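Gebrauchte Kinderkleidung gehört in die kommunale Daseinsvorsorge

Ein Standpunkt aus dem Fachbereich Soziales und Kreislaufwirtschaft, Zweckverband Zurnholm

Die Debatte über Altkleider wird in den Kommunen meist als Debatte über Container geführt. Man streitet über Standplätze, über verschmutzte Gehwege und über die Frage, wer für die Leerung aufkommt. Diese Fragen sind berechtigt, und der Zweckverband hat sich in den vergangenen Jahren ausführlich mit ihnen befasst. Sie verstellen jedoch den Blick auf einen Bereich, in dem die Weitergabe von Textilien tatsächlich gelingen könnte und in dem die öffentliche Hand bislang kaum Verantwortung übernimmt: die Kleidung von Säuglingen und Kleinkindern.

Kleidung für Erwachsene wird getragen, bis sie abgenutzt ist oder nicht mehr gefällt. Kleidung für Säuglinge wird getragen, bis sie nicht mehr passt. In den ersten Lebensmonaten liegen zwischen zwei Größen oft nur wenige Wochen, und manches Stück wandert nach einer Handvoll Wäschen in den Karton auf dem Dachboden. Dort liegt es, während in derselben Straße eine andere Familie dasselbe Stück neu erwirbt. Volkswirtschaftlich ist dies schwer zu begründen, ökologisch noch weniger.

Gegen ein kommunales Engagement wird regelmäßig vorgebracht, der private Markt regle die Angelegenheit bereits. Es gebe Basare, Tauschgruppen und Verkaufsplattformen, und wer gebrauchte Kleidung suche, der finde sie auch. Der Einwand hat Gewicht. Er unterschätzt allerdings den Aufwand, den diese Wege verlangen. Ein Basar findet zweimal im Jahr statt, häufig zu einer Uhrzeit, zu der im Schichtdienst beschäftigte Eltern nicht erscheinen können. Der Verkauf über das Internet setzt voraus, dass jedes Stück fotografiert, beschrieben, verpackt und zur Post gebracht wird. Bei einem Wintermantel mag sich das lohnen. Bei einem Strampler übersteigt das Porto nicht selten den Erlös. 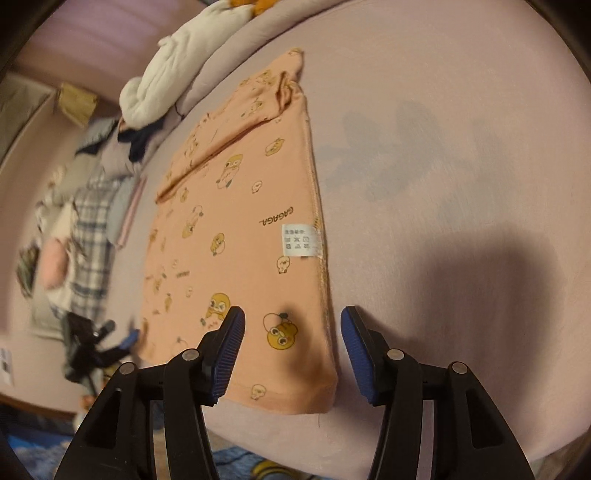 Kinderkleidung mit Entenmotiv.

Hinzu kommt ein Gesichtspunkt, der in der Fachöffentlichkeit ungern angesprochen wird. Der Gang zur Kleiderkammer ist für viele Familien mit Scham verbunden. Wer dort Kleidung abholt, gibt sich als bedürftig zu erkennen und muss dies in manchen Einrichtungen sogar durch Bescheide belegen. Eine Ausgabestelle, die allen Einwohnerinnen und Einwohnern ohne Nachweis offensteht, beseitigt diese Hürde. Die öffentliche Bibliothek fragt ebenfalls nicht nach dem Einkommen derjenigen, die ein Buch entleihen, und niemand käme auf den Gedanken, dies als Verschwendung öffentlicher Mittel zu bezeichnen.

Das Vorbild der Bibliothek trägt auch in organisatorischer Hinsicht. Die Mitgliedsgemeinde Lundine hat im Erdgeschoss ihres Bürgerhauses eine Leihstelle für Erstausstattung eingerichtet. Familien erhalten ein Paket in der benötigten Größe, bringen es zurück, sobald das Kind herausgewachsen ist, und nehmen das nächste mit. Der Bestand umfasst 4000 Teile und wird von 2 Teilzeitkräften betreut. Gewaschen wird in der Wäscherei des benachbarten Pflegeheims, deren Maschinen am Nachmittag ohnehin nicht ausgelastet sind. Abgenutzte Stücke werden ausgesondert und durch Spenden ersetzt. Eine Gebühr für Flecken erhebt die Gemeinde nicht. Das halten wir für richtig, denn eine Leihstelle für Säuglingskleidung, die Flecken ahndet, hätte ihren Gegenstand verkannt.

Anders ist die Gemeinde Brelen vorgegangen. Dort wurde die Aufgabe an einen privaten Dienstleister vergeben, der monatliche Pakete gegen Entgelt verschickte. Die Qualität war ordentlich, die Nachfrage blieb gering. Aus Sicht des Fachbereichs lag dies vor allem am Preis, der über dem lag, was viele Haushalte für gebrauchte Ware auszugeben bereit sind. Auch fehlte der persönliche Kontakt. Eltern wollen einen Stoff anfassen, bevor sie ihn einem Neugeborenen anziehen. Sie haben Fragen zu Größen und Waschtemperaturen, und sie stellen diese Fragen lieber einem Menschen als einem Formular. Der Vertrag ist im August ausgelaufen und wurde nicht verlängert.

Aus beiden Erfahrungen folgt nicht, dass jede Gemeinde das Modell Lundine unverändert übernehmen sollte. Kleine Orte verfügen selten über geeignete Räume, und eine Leihstelle, die an einem einzigen Vormittag in der Woche geöffnet ist, erreicht wiederum nur einen Teil der Familien. Für die 19 Mitgliedsgemeinden des Zweckverbands bietet sich daher ein abgestuftes Vorgehen an. Größere Gemeinden führen eine eigene Ausgabestelle. Die übrigen werden über den Bücherbus versorgt, dessen Route und Haltezeiten bekannt sind und der ohnehin vor den meisten Kindertagesstätten hält. Die Vorbestellung erfolgt telefonisch oder über das bestehende Bibliothekskonto.

Zur Frage der Hygiene ist eine Klarstellung angebracht. In mehreren Ratssitzungen wurde die Sorge geäußert, eine Kommune könne für Hautreizungen oder andere Beschwerden haftbar gemacht werden. Der Fachbereich nimmt diese Sorge ernst und schlägt verbindliche Waschvorgaben vor, die jedem Paket in einfacher Sprache beiliegen. Ebenso sind Kordeln am Halsausschnitt, lose Knöpfe und beschädigte Reißverschlüsse bei der Rücknahme zu prüfen. Mehrfach gewaschene Stoffe haben im Übrigen einen Vorzug, den Hebammen seit jeher kennen: Ein Teil der Rückstände aus der Herstellung ist bereits ausgespült.

Schwerer wiegt der Einwand der Finanzierung. Die Haushaltslage der Gemeinden ist angespannt, und jede neue freiwillige Leistung konkurriert mit der Sanierung von Turnhallen und Brücken. Der Fachbereich plädiert deshalb dafür, die Leihstellen zunächst aus den Erlösen der Altkleidersammlung zu tragen, soweit solche noch anfallen, und für die Anlaufphase einen Zuschuss von 1000 Euro je Gemeinde vorzusehen. Dieser Betrag deckt Regale, Kisten und Etiketten. Personalkosten deckt er nicht. Wer hier allein auf das Ehrenamt setzt, wird nach kurzer Zeit vor verschlossenen Türen stehen, und eine Einrichtung, auf deren Öffnungszeiten man sich nicht verlassen kann, verliert ihre Nutzerinnen und Nutzer rasch.

Schließlich ist an den Handel zu erinnern. Die örtlichen Fachgeschäfte befürchten Einbußen, und in Zurnholm wurde diese Befürchtung mit Nachdruck vorgetragen. Sie sollte nicht übergangen werden. Die Leihstelle in Lundine verweist bei Schuhen, Matratzen und Autositzen grundsätzlich auf den Fachhandel, weil diese Waren aus Gründen der Passform und der Sicherheit nicht verliehen werden. Eine solche Abgrenzung ließe sich in allen Gemeinden schriftlich vereinbaren.

Der Zweckverband wird den Räten der Mitgliedsgemeinden eine Mustersatzung vorlegen, die Leihfristen, Haftung und Datenschutz regelt. Stellungnahmen von Familienzentren, Hebammenpraxen und Gewerbevereinen nimmt der Fachbereich bis zur Beratung des Haushalts entgegen.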